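Ultari Socks -- Frequently Asked Questions

Ordering | Sizing | Washing and Care | Pairing and Folding | Returns

Last updated 4 Sep 2019

ORDERING

Do you sell single socks?
Yes. If you have lost one sock from a pair bought from us, we can usually supply the other half. Look for the style name and the size on the band the pair came in. If you no longer have the band, send us a photo of the sock you still have, laid flat, with the heel and toe showing. Colors from older dye lots may be a shade off.

Can I choose the heel and toe color?
Only on the Trevaskis line. All other styles come in the color combinations shown on their product pages.

How many styles do you carry?
We have 42 at the moment. A few winter styles are added in October and taken down again when they sell out.

What does the Mixed Drawer bundle include?
You get 4 pairs in your size, picked by us. You can tell us ribbed only, patterned only, or both. We can't take requests for single colors in this bundle.

SIZING

I am between two sizes. Which one should I order?
Order the smaller size in ribbed styles and the larger size in flat-knit styles. Ribbing stretches more across the foot.

Where should the heel patch sit?
On the back of your heel, with the edge of the patch just under the ankle bone. If the patch rides up toward the ankle, the sock is too big. If it gets pulled under the foot, the sock is too small.

Are the cuffs meant to be worn folded?
The deep cuffs on the Vonau line can be worn either way. Folded, they hold a little more firmly. Unfolded, they add length to the leg. Thin cuffs should be left unfolded, as the edge will curl.

WASHING AND CARE

How should I wash ribbed socks?
Turn them inside out and wash on a cool, gentle cycle with similar colors. Skip the fabric softener. Unfold the cuffs first so the detergent rinses out of the double layer.

Can I wash dark heels and pale stripes together?
Yes, when they are part of the same sock. We still suggest keeping a new pair away from white laundry for the first few washes. If some color does move onto a pale stripe, wash the sock again before it dries.

Can they go in the dryer?
Low heat only, and only for cotton styles. Wool blends should be dried flat on a towel. Hang drying is fine for cotton -- clip them by the toe, so the clip doesn't mark the cuff.

The ribs look wavy after washing. Is that damage?
No. Lay the sock on a flat surface while it is still damp, hold the cuff with one hand, and smooth toward the toe with the other. Pull lightly along the length. The ribs will dry in the position you leave them in.

How do I get rid of pilling?
Use a fabric comb or a sock shaver on a dry sock, with something firm under it. Work in the direction of the ribs. Stay clear of the heel and toe edges, where the stitches are tighter and easier to catch.

PAIRING AND FOLDING

What is the best way to pair a large load?
Open every sock out flat before you start matching. Sort by cuff color first, then by heel and toe. Leg colors can look alike under indoor light, especially purples, navies and grays. Patterned socks are the easiest to match, so leave those for last.

Should I roll socks into a ball?
We don't recommend it. Balling keeps one cuff stretched for as long as the pair is in the drawer. Lay one sock on top of the other and fold in thirds, starting at the toe.

Will a rough table damage my socks while I sort them?
It can. Splinters and raised edges catch in ribbed knit. If you sort on a workbench or an old table, run your hand over it first, or put down a towel. For a pulled loop, ease it back through to the inside with a blunt needle. Don't cut it.

What does the Flukerier sock clip do?
It holds a pair together through the wash. Fasten it at the toes. It is sold separately and comes in one size.

RETURNS

How long do I have to return a pair?
You have 30 days from delivery. Socks need to be unworn and unwashed, with the band still on. Mixed Drawer bundles have to come back complete.

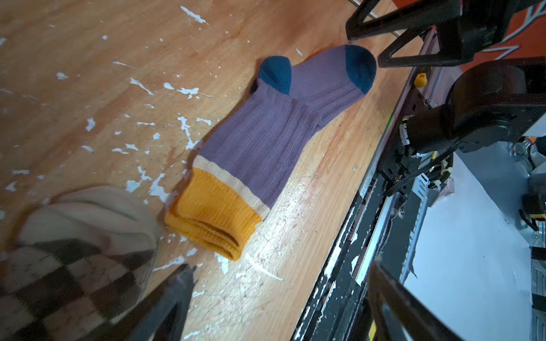 What if there is a fault in the knitting?
Send us a photo and your order number, even if you have worn the pair. We replace faulty socks in the same style when we have them, and refund them when we don't.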